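October 27, 2026

Whether a gripper can clear a table yet: not at a rate I would pay for. 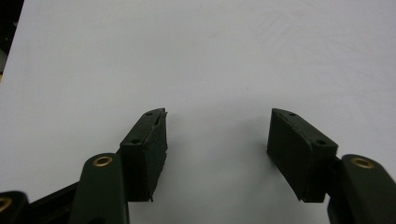

Finger pads open over the white surface, nothing between them.

Went through the Stimeo log after supper. 29 attempts at lifting a single sheet of paper, 3 clean. Cups and sponges are no longer interesting, the pads close and the thing comes up. Paper is another matter. A person slides it to the edge or wets a fingertip. Two flat parallel faces have no edge to work with unless the sheet is already buckled.

Razia Lodhi thinks the answer is softer pads. I think it is a thumbnail, meaning a thin lip on one side only. We argued by message until ten. She has 3,000 recorded grasps behind her and I have a sketch.

Pad wear: inner faces still matte. Slight raggedness at the top corner of the left one. Left both on. Screws to be checked tomorrow, bushings too.

Mathias Zaugg wrote from Bakos. Their packing line still uses people for the leaflets and he expects no change before March. Cartons have been done by machine there for years. Same split as in my kitchen: the dishwasher does the plates, I do the post.

To do: cut the lip from 20 mm stock, ask Drinia about rubber sheet, repeat with card before going back to paper. Answer Razia.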